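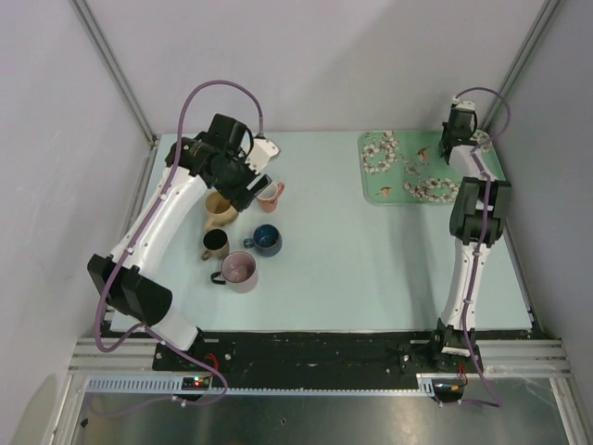 Comparing two grippers on a mug-to-tray job

February
by Ana

Quick writeup before I forget the settings. Two arms, one table, five mugs, one flowered tray. Same task for both grippers.

1. Bolt both bases to the front plate. Tighten, then tighten again - ours crept after 300 cycles.

2. Cables. Leave a proper loop above the gripper, bigger than you think. Too short and the wrist yanks it on the far reach. Run the rest down the links and over the front edge to the board.

3. Home both arms, then jog each one by hand over the tray. Watch the elbow.

4. Start with the smallest mug. Coming in from above, jaws down, 7 mm clearance. Handles change everything so turn them differnt ways between runs.

5. Log every drop. Furnex jaws first, 600 grabs, then swap to the Drultura set and do it all over. Don't touch the speed in between!

6. Swap left and right and repeat. Boring, but the arms arent identical.

Results so far: Furnex better on rims, Drultura better on handles. Colour of the mug only mattered with the camera on auto exposure - lock it. Total now 3,170 grabs. Big mug still slips on both. Softer pads next.

Related
- Wiring the Valdebenito controller
- Locking camera exposure
- Gripper pads, cheap vs dear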